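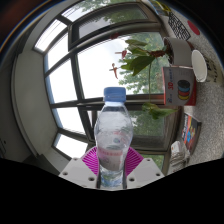 Reading time: 2 minutes

Drorkska is a shot list and scheduling program for small film crews. You write your scenes, mark which actors and places they need, and Drorkska puts them in a sensible shooting order. When the rain comes and the park scene must move to tomorrow, you drag one card and the call sheet is made again.

The program was started by Jummai Ezeani while she was assistant director on a short film with a crew of five. She kept the schedule in a spreadsheet and it took her nearly 45 minutes every evening to correct it. Laiba Zaidi joined later and made the printing part, with call sheets in A4 and a small pocket size.

Scripts can be imported from plain text, Fountain and PDF. With PDF please check the scene numbers after import — scanned pages are not read well. Work is saved on your own computer, so you can use it on location without internet.

The free version allows one project and 20 scenes. The full licence is paid once and may be installed on two computers. Film schools should write to Usico, our distributor, for classroom licences.

Version 5 will come in April. It adds a column for props and costumes. Owners of the present version will receive it without payment.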